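**Ticket 142: Scoreboard feed stuck at halftime, Villalba at Timholm**
Status: open, waiting on Tirkex

Hi all, and thanks so much for picking this up on a game night (I know how busy those get!). During Saturday's women's game the Tirkex feed froze right at the half with Timholm ahead 31 to 20, and it stayed that way on the website and the lobby screen for the whole third quarter. The board over the court was fine the entire time, so the folks in the stands never missed a thing, but we had quite a few parents following from home who thought the game had been called off, poor things.

What I've tried so far:

- Restarted the feed box at the scorer's table, twice
- Swapped the network cable for the spare from the media room
- Logged out of the Tirkex page and back in on the other laptop
- Typed the score in by hand, which held for one possession and then flipped back to 31-20

It came back by itself early in the fourth, and the final went through just fine. The box score is still missing 19 Villalba points, though, all from that third quarter, and their coaches would love to have it fixed before the Irkent game.
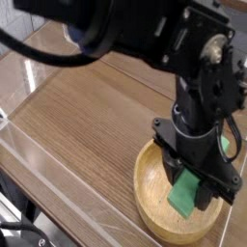 Tirkex support wrote back that the third quarter is sitting in the feed box's memory and only needs to be sent again, and asked us to leave the box plugged in and not reset it until they've pulled the log.

Will do! I've taped a note on it so it stays on overnight, and I'll check the box score again before practice.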